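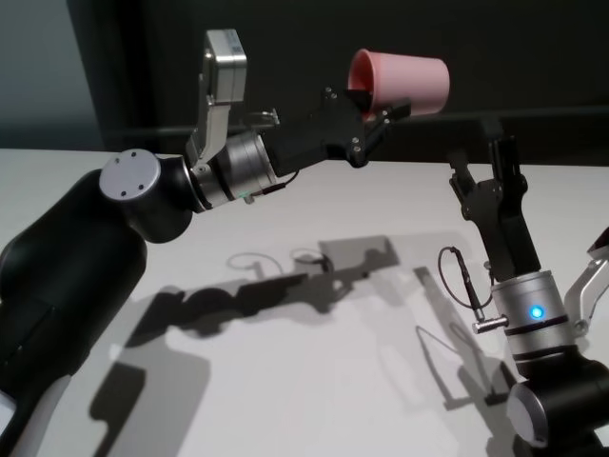
What is Batenano? Batenano is a line of plain cups, bowls and plates for the home table, sold by the piece so that a household can replace one cup without buying a new set.

Drerkico Adds a Pink Cup to Its Batenano Tableware Line

PSARRAS - Drerkico, a maker of everyday tableware, will add a pink cup to its Batenano line in August. The cup will be sold one at a time at the company's shop in Psarras and through Zaver, the home goods chain that has carried Batenano since the line began.

The new cup has a round mouth with a slightly rolled rim and narrows toward the base. The outside is smooth and has no pattern or lettering. It holds 300 milliliters and takes up the same space on a shelf as the gray and cream Batenano cups already on sale.

Pink was the color customers asked for most often last year. Drerkico keeps a request book at the counter of its Psarras shop and a form on its website, and the company reads both before deciding on new colors. Several requests came from parents who wanted each child to have a cup of a different color. Others came from people who owned the older pink bowl and could find nothing to go with it.

The bowl went out of production when the line changed shape. It will not be coming back at this time. The pink of the new cup is close to the pink of the bowl but is a little cooler, and customers who want an exact match are advised to compare the two in person.

A first batch of 1000 cups has been set aside for the launch. Half will go to the Psarras shop and half to Zaver stores. Zaver will carry the cup at 33 of its locations, in the kitchen section next to the existing Batenano colors. A second batch is planned for the fall, and the cup will then become a regular part of the line.

Drerkico is also changing how the cups are packed. Until now, single cups came in a box with a card sleeve inside. The new cup comes in a smaller box with a folded paper insert, and the same box will be used for the gray and cream cups once current stock is gone. Stores can fit more of them on a shelf, and customers have less to throw out. Orders of 2 or more cups placed on the website will be packed together in one carton.

Care instructions are printed on the bottom of the box. Wash the cup with a soft sponge and ordinary dish soap, and let it dry upside down on a rack or towel. Scouring pads and powder cleaners will dull the surface. Tea and coffee stains can be removed by filling the cup with warm water and baking soda and leaving it overnight.

The price will be the same as for the other Batenano cups. Customers who bought a boxed set in the past can add the pink cup without a proof of purchase, and the company's one-year exchange policy applies. Cups bought at Zaver should be taken back to a Zaver store. Cups bought from Drerkico can be returned to the Psarras shop or sent back by mail with the order slip.

The Psarras shop will open at 9 a.m. on the first day of sale. Gray and cream cups, bowls and both sizes of plate will be in stock as usual.

About Drerkico
Drerkico designs and sells tableware for daily use. Its products include the Batenano line and a range of serving dishes. The company has its office, warehouse and shop in Psarras.

Store buyers can request samples and an order sheet from the Drerkico sales office. Press questions go to the same office, marked "Batenano pink."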